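Chapter 5
Who Sorts the Toothbrushes?

When the packing firm Clusora put its first pair of robot arms on the floor at Skurumstead, the managers promised that no one's job would change. Jeptoo Mutiso, who had packed there for years, took this to mean that everyone's would. She was right by November.

Her old job was to pick up a thing and put it in a basket. Her new one was to watch a machine pick up a thing and put it in a basket, and to step in when it didn't. The pay was the same. The boredom, she told us, was of a better class - you could sit down for it.

This chapter looks at what happens to people when the easy part of their work is taken away and the awkward part is left. We begin with sorting, a task so dull that firms rarely wrote down how it was done until they had to teach it to an arm.

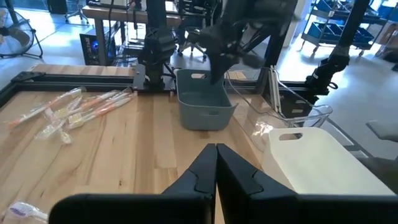 Figure 5.1 Wrapped toothbrushes and sorting baskets at a two-armed work table.

As you read, keep a list of the jobs in your own workplace or school that look simple. Ask the person who does them whether they agree.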